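# Nendcombe's T-shirt folding night is back, and I finally learned to fold

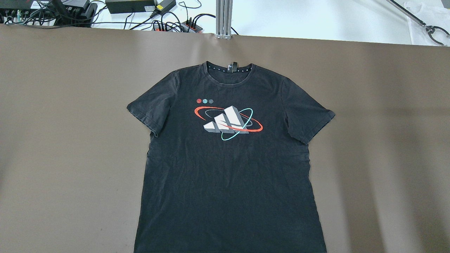

## Friday at the Sarmiento Room

I went along to the March folding night on Friday with a bag of clean laundry and very low expectations. I've owned T-shirts my entire life and I've always put them away the same way, which is to say in a wad. My sister says my dresser looks like a compost bin. So when the flyer went up at the library saying Virgilio Pangilinan was teaching shirt folding again at the Sarmiento Room, I figured fine, I'll write it up for the newsletter and maybe get a drawer out of it.

There were 13 of us, which filled the place (it's really just the long room behind the Vitari bakery, and yes, the smell of cinnamon rolls comes right through the wall). You bring your own shirts. Virgilio asks for old ones if you have them, the soft ones you've washed a million times, and he's right that they're better to practice on. A brand new shirt is kind of stiff and slippery and it springs open on you. An old faded black tee just stays where you put it.

Virgilio worked in the back of a clothing store called Melarix for years before he moved here, and he told us that on a busy day he'd fold up to 100 shirts before lunch. He doesn't rush when he teaches, though. He spent the whole first part of the evening on laying a shirt flat, and I'll admit I was a little impatient about it. Come on, I know how to lay down a shirt! Well, I didn't. Mine had one sleeve bunched up under the shoulder, and the back was twisted around so the side seams were nowhere near the sides.

## How the fold goes

I wrote this down on the back of a bakery receipt, so blame me and not Virgilio if I've mangled it.

Start with the front side up and the collar away from you. Spread out the sleeves and smooth from the chest down to the hem with your flat hand. Then flip the whole thing over so the front is against the table. Bring one side in toward the middle, sleeve and all, and turn the sleeve back so it lies along the fold. Do the other side the same way. Now you've got a long strip. Fold the hem up toward the collar, stop a little short of it, and then fold the strip again in half or in thirds depending on how deep your drawer is. Flip it back over and pat it.

If the shirt has a picture on the chest, you want to end up with that facing out or facing up, so you can find it later. This was a big deal for me because nearly everything I own is black. Five minutes before work is no time to be unfolding four black shirts to find the one with the planets on it. There's a space-themed Adidas-style shirt I'm thinking of in particular, with the three bars done up like chunky gray and white blocks and orbit rings going around them, one of them bright red-orange. Folded Virgilio's way you get the red-orange part up top and you can spot it in a second. Folded my way it could be anything. It could be a sock.

A couple of other things came up while we practiced:

- Small wrinkles are okay. He said a worn cotton tee is going to have some no matter what, and if you smooth the big creases out before the first fold you can let the little ones go.
- Keep the collar out of the fold. If it gets bent it'll have a ripple in it when you put the shirt on.
- Shoulders first! If one shoulder is sitting higher than the other, tug it gently before you do anything else, or the sides come out uneven.
- Long sleeves get their own class. Somebody had brought a flannel and was told, very kindly, to put it back in the bag.

## Standing up or lying down

The one real argument of the night was over drawers. Virgilio files his shirts upright, in a row, like folders. Kobina Amegashie, who I'd only met that evening and who had by far the nicest stack at our table, is firmly on the side of piles. She said the rows fall over the minute you take a few shirts out and do laundry late, and then you've got a heap again. Virgilio said to fold them smaller. Kobina said her drawers are deep and she likes her drawers. It went on for a while and I think both of them were having a great time.

I tried both when I got home. The upright row looks wonderful and I could fit a lot more in, but I see what Kobina means, because I pulled out 3 shirts on Sunday and the rest slumped over sideways. I've stuck a shoebox in there to hold them up and it seems okay so far. Ask me again after the next wash.

My own folds got better as the evening went on. The first one looked like a sandwich somebody sat on. By the end I could do one without looking at the receipt, and the edges were pretty straight on the left side at least. I'm still slow. Virgilio says slow is fine and that speed comes when you quit thinking about the sleeves.

## If you want to come next time

The next session is in the same room, and it'll run 2 hours with a break in the middle for coffee. It's free, but the tables fill up, so put your name on the sheet at the bakery counter. Bring five or six short-sleeved shirts, clean and dry, and leave the hangers at home. Kids are welcome if they're tall enough to reach across the table.

Virgilio also wants to do an evening on fitted sheets if there's enough interest. There was a sort of gasp when he said it. The sign-up for that one is a separate sheet, next to the napkins, and when I stopped in for a roll the next morning it already had more names on it than the shirt one.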